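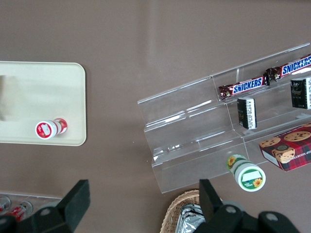 Kingi opens shelf-stocking service to small shops

Kingi, the Hadport automation firm, has put its shelf-stocking arm on general hire after a trial at its workshop in Pendamstead. The service is aimed at farm shops, kiosks and staff canteens that sell snacks from counter displays.

Customers pay £1355 a month, which covers the arm, its two-fingered gripper, the wrist camera and a visit from a fitter. There is a one-off charge of £179 for delivery outside the Hadport area. The minimum hire is three months.

The arm is set up on the counter or on a table behind it. Kingi says it can be taught a new layout in an afternoon, and that clear acrylic steps are supported as well as trays and baskets. Stock can be mixed, with Snickers bars on one step and boxed shortbread on another. Tubs and cans lying on their sides are also handled.

Foil packets remain the hardest items, according to the firm, and shops that sell a lot of them are advised to ask for a test first. Glass jars are not covered.

An earlier version, offered only in Plerkatdale, cost £2000 a month and needed its own cabinet. Orders for the new one are open now, with the first deliveries due in July.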